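参观Stougaard录音棚开放日

五月中旬，我去了一趟Gillatness，参加Stougaard录音棚的开放日。这家录音棚平时不对外，只接预约的乐队和合唱团，每年开放一次，去年是在十月。来的人要先在网上登记，分批进场，每批12人。我排在上午第二批。

从Treltside坐公共汽车过去，车程大约五十分钟，终点站下车后还要沿河走一段。录音棚在一栋旧谷仓里，外墙没有招牌，只在信箱上写了名字。进门先是一条窄走廊，墙上挂着在这里录过的唱片封面，多数是民谣和地方铜管乐队，也有几张现场专辑。我认出了Steltwood的第一张唱片，封面比我家里那张颜色深一些，应该是首版。

接待我们的是录音师Régis Royer。他在这里工作了11年，之前在剧院做现场扩声。他先讲了几条规矩：控制室里不要碰推子，大棚里说话可以，但走路要避开地上的线。手机要调成飞行模式，他说有两支老话筒会收进干扰声。

大棚

大棚是谷仓的主体部分，屋顶保留了原来的梁，地面重新铺过，下面垫了隔振层。Régis站在屋子中间拍了几下手，让我们听混响，然后把两侧的厚帘子拉上，再拍一次，尾音明显短了。他说录弦乐时帘子全开，录鼓时拉上一半，录人声时通常不用大棚，去旁边的小间。

靠里的位置放着一架三角钢琴，琴盖打开，上面架了一对话筒。有人问为什么不把话筒放得更近，他当场换了三个位置，让同来的一位参观者弹同一段和弦，我们戴上耳机轮流听。近的位置能听到琴槌的声音，远的位置低音更松。我个人喜欢中间那个。耳机只有四副，这一段花的时间比较长，后面的人等得有点久。
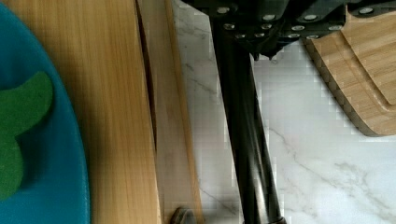
控制室

控制室比我想的小，坐五个人就满了，所以又分了组。调音台是一张旧的模拟台，每个通道的标签都用胶带手写。Régis说这张台子有几个通道常年有底噪，他们不修了，录音时跳过去。旁边是一台两英寸开盘机，现在一年只开几次，主要是磁带贵，一卷录不了多长时间。大多数客户直接录进电脑，最后混音时再过一遍模拟台。

他给我们放了一段Steltwood现场专辑的分轨。这张专辑是在镇上的会堂录的，当晚进场501人，观众的声音单独用四支话筒收。他先放完整的混音，再把观众轨关掉，整首歌一下子干了很多，像排练。接着他单独放观众轨，能听到有人跟着唱，慢了半拍。我买这张唱片很多年，一直以为副歌里那层模糊的合唱是后期加的，原来是现场收进去的。

放完之后是提问时间。问得最多的是价钱。棚时按天算，含一名录音师，混音另收；母带他们不做，送到外面。也有人问自己在家录的东西能不能拿来混，回答是可以，但要先发一首过去听，噪声太大的他们会直接退回。还有一位家长问小孩多大可以来录，Régis说没有年龄限制，去年录过一个小学合唱团，一上午录了两首，下午孩子们就坐不住了。

试音环节

网上登记时可以报名试音，每批只有5个名额，我没报上，在旁边看。每人进小间唱或演奏一分钟，录完当场回放。第一个是拉手风琴的，声音很大，Régis把话筒往后挪了两次。后面有个年轻人唱自己写的歌，唱到一半忘了词，重来了一遍，第二遍比第一遍好。录好的文件当天会发到登记的邮箱里，不收费，也不做任何处理。

休息的时候大家谈起现场专辑和录音室专辑哪种更耐听，意见不一。同批里有位老乐迷坚持说Steltwood早期的录音室版本太整齐，只有现场版值得留。我不完全同意，第二张里那几首慢歌还是录音室版好，人声靠前，吉他也没有被鼓盖住。
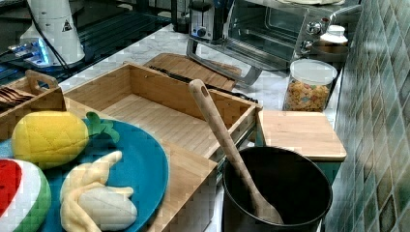

木台面上的毛绒菠萝和香蕉

唱片角

参观结束后可以去走廊尽头的唱片角，卖的都是在这里录的唱片，有新的，也有从各乐队那里收回来的库存。黑胶放在下面的箱子里，没有按字母排，要自己翻。我买了一张铜管乐队的圣诞专辑和一张Steltwood的单曲，单曲封套有一角压皱了，便宜了一点。只收现金，附近没有取款机，这一点登记页面上没写。

几点实用信息

交通：公共汽车班次不多，回程最好先查时间。开车可以停在谷仓后面的碎石地，车位有限。

时长：网上写一个半小时，我们那批走完将近两个小时，主要是耳机和控制室两处要排队。

设施：有洗手间，没有吃的卖，走廊里有饮水机。谷仓里比外面凉，建议带一件外套。

拍照：大棚和走廊可以拍，控制室里不能拍电脑屏幕，上面有还没发行的项目。

下一次开放日的日期还没有定，想收到通知可以在出口处留邮箱。我留了，打算下次早点报名试音，带上吉他。

发布于2020年5月18日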